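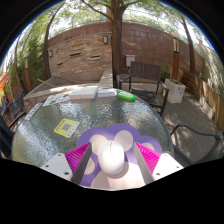

Skeltar opens workplace inclusion helpline for LGBT staff at small firms

Apr 26, 2018 – Skeltar, the workplace equality charity, has opened a free helpline and online advice service for lesbian, gay, bisexual and transgender people who work for small employers.

The service is meant for staff at firms with fewer than 40 employees, many of which have no personnel department and no written policy on discrimination. Callers can ask about harassment, parental leave for same-sex couples, changing a name on payroll records and what to do when a complaint has been ignored. Employers can use the line too.

Skeltar ran a survey in March to find out what people wanted from the service. It received 307 replies, and 275 of those who replied said they would rather speak to someone outside their own workplace before raising a problem with a manager.

The helpline is paid for by a grant from the Magnusson Fund, which covers the first two years. Stama, a training co-operative, has prepared the advisers, all of whom completed a course on employment law and confidential call handling before taking their first calls. The booking system and web pages were built by Zemero.

"People in small teams often work beside the person they need to complain about," said a spokesperson for Skeltar. "They want to know where they stand before they say anything, and they want to know the call will stay private."

Calls are answered on weekdays from 10am to 6pm. Outside those hours, questions can be sent through the online form, and an adviser will reply within two working days. Callers do not have to give their name or the name of their employer.

Skeltar has also published 6 short guides to go with the service. They include a model equality policy that firms may copy and change to suit their own needs – no permission is required. Printed copies can be ordered by libraries, trade union branches and advice centres.

ENDS

Notes to editors

Skeltar gives advice and training on equality at work. It does not represent callers at tribunal, but can refer them to solicitors who do.

Interview requests should be sent to the Skeltar press office.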